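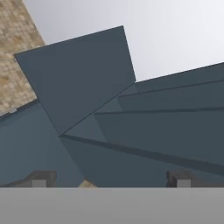

A robot arm does not know how to tidy a kitchen when it comes out of its crate. Somebody has to show it. At Uvstead, a robot lab, the showing is done by people who move the arm themselves while a computer keeps a record of every motion. Much of this takes place in a kitchen that exists only inside a computer, with cabinets and walls drawn out of flat shapes. One of the views a person gets is from the robot's own hand, looking out between its two dark fingers. From down there, blue-gray cabinet parts can look like giant sheets of folded paper, and it takes a while to figure out which way is up. New people at the lab spend their first morning just learning to read that view.

Two ways to show a robot

There are two main ways to show a robot arm what to do.

The first way is by hand. A person takes hold of the arm and pushes it through the job, the way a grown-up might hold your hand around a pencil when you are learning to write. The motors in the arm go soft so that it can be pushed. Sensors in each joint measure how far the joint has turned, and the computer saves those numbers many times every second.

The second way is by remote control. The person sits at a desk or stands a few steps away and holds a controller. When the person's hand moves left, the robot's hand moves left. When the person squeezes a trigger, the fingers close. People who work with robots call this teleoperation. "Tele" comes from a Greek word that means "far off." You can find the same word part in telephone and television.

The kitchen inside the computer is always run by remote control. You can't grab an arm that is made of math.
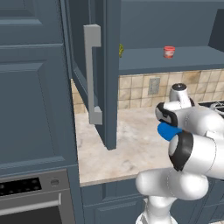 Aarti Malhotra is one of the people who does the driving. She started in September, and she thought it would be like a video game. In some ways it is. The hard part is that a game is built to be fun and forgives small mistakes, and a robot arm does just what it is told. If she stops a little too soon, the fingers close on air. If she goes a little too far, the food gets pushed across the counter.

She also has to think about what her own hands do. When you pick up a cookie, you don't plan where each finger goes. Your skin tells you when you have touched it. Aarti can't feel the counter through her controller, so she has to watch for the touch. She switches between a view of the whole kitchen and the view from the hand. The first one helps her get close. The second one helps her line up the fingers.

What is a demonstration?

Each time a person does the job from start to finish, the recording is called a demonstration. It has three parts. One part is the pictures from the cameras. Another part is where the arm was at each moment. The last part is what the person told the arm to do next.

The computer then goes through all of these and looks for patterns. When the picture looked like this, the person moved the hand down. When the picture looked like that, the person closed the fingers. After enough demonstrations, the computer can make a good guess about what to do even when things are not in exactly the same spots.

One demonstration is not enough. If you showed a robot one plate in one place, it might learn to reach for that place every time, plate or no plate. So things get moved between tries. The plate goes to the left, then to the right. Something new is put on the shelf. A cabinet door might be open for one try and closed for the next.

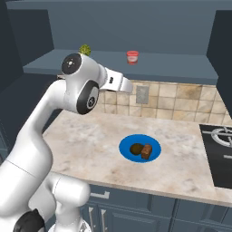
The robot's hand is empty in this view. The blue plate on the counter has two food items on it.

The kitchen project at Uvstead has 1,909 demonstrations so far. Of those, 762 were made by Jinlong Ren, who has been doing it the longest. He works in blocks of 10 tries and then takes a break to rest his eyes and wrists. The lab found that tired drivers make jerky motions, and a computer that learns from jerky motions will make them too.

Are mistakes thrown away?

Some are. If the computer freezes or the driver sneezes and sends the arm into a wall, that recording gets deleted.

Other mistakes are kept. Say Jinlong reaches for something, misses it, backs up, and tries again. That is useful, and the computer can learn from it what to do after a miss. Shiyu Qian is in charge of sorting the recordings, and she has a separate folder for these. She calls them recoveries. A robot that has seen only perfect tries has no idea what to do when something rolls away.

Why use a pretend kitchen?

A computer kitchen can be set up again with one click. Nothing breaks, nothing spills, and the food never gets old. Two drivers can use the same kitchen at the same time on different computers. The pretend kitchen also gives the robot a place to practice by itself at night, when the drivers have gone home.

The trouble is that pretend things don't behave just like real ones. A real marble counter might be a little slippery. A real piece of bread squashes when you squeeze it. For that reason the lab also has a real arm, named Orberg, and people teach it by hand on a real table down the hall.

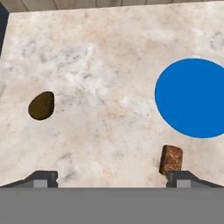

Looking down from the robot's hand. The fingers are wide apart, and a small brown block is near the one on the right.

Try it yourself

You can try being both the driver and the robot. You need two people, a scarf, a plastic cup, and a table.

Cover the robot person's eyes with the scarf. Put the cup somewhere on the table. The robot person holds out one hand with only the thumb and one finger showing. The driver gives directions using just these words: left, right, forward, back, up, down, open, close, stop.

Count how many words it takes to pick up the cup. Then move the cup and do it again. When Shiyu tried this with a school group, the first team needed 11 words. The driver forgot to say "open" before "down," and the robot knocked the cup over.

Trade places when you are done, so each person gets a turn with the scarf.

Words to know

Gripper: the part of a robot arm that holds things.
Joint: a place where the arm can bend or turn.
Teleoperation: running a machine from a distance.
Demonstration: a recording of a person doing the whole job with the robot.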